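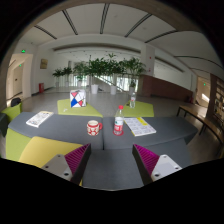
Lobby seating from the gripper's point of view, with the mug and the red-capped bottle between us and the plants.

About Stikora

We write the software that sits between a camera and a pair of gripper fingers. Stikora is a small company in Dridton, and we work on perception, grasp planning and the tools you need to find out why a grasp went wrong. We don't build arms. We love people who build arms, and we spend a lot of our week on the phone with them, but our own work stops at the connector.

Most of what we care about happens in ordinary places: lobbies, break rooms, the shelf by the printer. Those places are wonderfully hard! Take the picture at the top of this page. A clear bottle has a see-through body, a bright cap and a wrapped label, and a depth estimate can be happy with the cap and the label while making a complete mess of the plastic between them. The mug a little way off has a handle pointing toward the seam in the upholstery, so a planner has to decide whether to go for the handle, the rim or the body, on a padded surface with a rounded end. Then there's a booklet lying almost flat on the gray padding right next to the bottle. Flat paper on soft furniture is still one of our favorite arguments at lunch.

How we got going

Jairo Sotelo and Consuelo Villanueva started the company in the back half of a former shoe repair shop on the east side of town. Jairo had spent years writing motion planners for packing lines, where every carton is where you expect it. Consuelo came from camera calibration and had strong feelings about wide lenses (she still does, ask her). They met over a bug. A planner Jairo was consulting on kept approaching objects a little low near the rim of a wide view, and Consuelo found the distortion model was being applied twice, once in the driver and once in the planner. Fixing it took an afternoon. Talking about it took the rest of the month, and at the end of that they had a company name and a shared login.

The first thing we shipped was a command line program that checked for exactly that mistake. It had three users, two of whom were us. We still run it.

What we make

Grerkano is our planner. It takes a view from the wrist plus whatever depth you have, and it proposes grasps in order of how much it likes them, each with a short plain-text reason. The reasons are the part we're proudest of. A line such as "handle faces neighbor, approach from open side" tells an engineer more at the end of a long day than a score of 0.83 ever will. Grerkano replans as the hand moves, so an early bad guess about a rim or a cap can be corrected before the fingers close. It runs on a modest computer, and we work hard to keep it that way. If a new feature makes it noticeably slower on our oldest test machine, the feature goes back on the bench.

Doucet is the tool we built for ourselves and then couldn't stop showing to people. It's a replay and labeling program. You load a run, scrub back and forth, and see the wide camera view next to what the planner believed at that moment. You can pin a note to an object and the note follows it through the run, even when a finger passes in front. It started as a weekend project and now has more lines of code than Grerkano, a fact Jairo brings up at planning meetings.

Both are used by research groups and by a few equipment makers. Doucet reads our log format and two older ones. A third reader is half written, and if you need it, please write in, it really does help us decide what to finish first.

Why wide views

A wide view near the fingers shows you the object you want and a great deal you don't. Look past the seats in our picture and you've got a line of potted plants, a stair railing, a white column, exit signs, a bench, bright sun on a wall. People sometimes suggest we crop all of that away. We've tried it! Cropping makes the numbers prettier for a week and then the hand turns and the thing you cropped was the thing that would have told you where you were. Railings and ceiling slots are terrific for tracking because they stay put. Leaves are less terrific. Grerkano learns to trust the first kind more than the second, and getting that weighting to behave took us most of a winter.

The other reason is the fingers themselves. In a wide wrist view they're always somewhere near the bottom, and the planner can see the gap between them along with the target. We use that constantly. A tip that bends under load shifts in the view, and you can read quite a lot from that shift with no extra sensor at all.

How we work

There are six of us. We share one long table, one whiteboard that should have been replaced years ago, and a test library of 700 recorded runs that every change to the planner has to get through before it's merged. When a run fails in an interesting way it joins the library, with a nickname. "Shy Spoon" has broken more branches than any other recording we own.

Everybody labels. That includes Consuelo, who runs the company's finances and would have every excuse. We found early on that a person who has pinned notes on forty cluttered tables writes very different code from a person who has only read the summary, and so each of us takes a turn every month.

We write our documentation ourselves and we try to keep it short. Where a thing doesn't work, the manual has a page called Known Trouble and it's on there. Clear plastic has its own section. So do thin papers, dark objects against dark seats, and soft surfaces in general, where the support gives a little under contact and the contact height you planned is no longer the height you get.

Things we're excited about right now

Better handling of partly hidden objects, especially when the thing doing the hiding is our own finger. Seams and cushions: we'd like the planner to know that two padded sections meeting at a dark line are two supports, and that a bottle standing near the join deserves a gentler approach. And a version of Doucet that opens a long run quickly on an old laptop. Jairo has a prototype and keeps calling people over to watch it load.

Working with us

We take on a small number of integration projects each year and we like messy ones. Send a recording, even a bad one, and a sentence or two about what you wanted the hand to do. You'll get an answer from one of the people who wrote the code. Students can use Doucet free of charge; write from your school address and tell us what you're building. We host an open afternoon every May, with coffee, a soldering iron for anyone who needs one, and a table of household objects that visitors are welcome to make harder.

Page last updated 5 November 2020

Comments

pgrasso
The Known Trouble page saved me a week. Is the clear plastic section going to cover bottles with the label removed? Ours have no label and the planner picks the cap every single time.

Consuelo (Stikora)
Yes, it's in the next revision! Picking the cap is what I'd expect without a label. Try lowering the edge confidence and send me a run if it still insists.

tomasz_w
Any plan for Doucet to export the pinned notes as plain CSV? Copying them by hand at the moment.

Jairo (Stikora)
File menu, Export, Notes. It's grayed out until you save the run once. I know, I know. Moving it up the list.

tomasz_w
Found it, thanks

handsome_gripper_fan
what are the pink ribbed parts on the fingers, do you sell those

Jairo (Stikora)
We only do software, sorry! Glad you like the color.

R. Oyelaran
Came to the open afternoon with two students and they talked about Shy Spoon the whole drive home. Will you put that recording up for download?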